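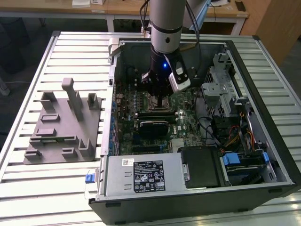

## 4. Opening the Tower and Preparing the Interior

This section applies to desktop towers received under the Norstead refurbishment program. Complete Section 3 (Intake and Labeling) before proceeding.

### 4.1 Before opening the case

1. Shut down the computer and disconnect the power cord from the wall outlet, then from the power supply.
2. Press and hold the power button for 6 seconds.
3. Disconnect all remaining external cables.
4. Lay the tower on its side with the removable panel facing up.

> **Caution:** Do not open the power supply unit under any circumstances. It contains no parts that may be serviced at the bench.

### 4.2 Removing the side panel

1. Release the panel latch and lift the panel away from the chassis.
2. Store the panel upright in the rack beneath the bench.
3. Touch an unpainted part of the chassis before handling any component.

### 4.3 Inspecting the interior

1. Examine the capacitors on the motherboard. Boards with swollen or leaking capacitors are to be tagged and set aside.
2. Confirm that the graphics card is fully seated in its slot.
3. Check the heatsink fins for dust. Clean with short bursts of compressed air, keeping the can upright.
4. Inspect the power wires along the drive cage for cuts or pinching.

**Note:** On models with blue plastic drive-release tabs, no screwdriver is needed to remove the hard drive. Disconnect the data and power connectors first, press both tabs inward, and slide the drive out. Do not pull on the wires.

### 4.4 Recording the result

Enter the asset number and the condition of each part on Form 38. Drives removed from the case must be placed in an antistatic bag and delivered to secure storage within 48 hours.

Questions concerning damaged boards should be directed to Thoa Thái. Requests for replacement drives are handled by Demyd Ivanyshyn and must include the completed form.

Proceed to Section 5 (Memory and Processor Replacement) only after the form has been signed.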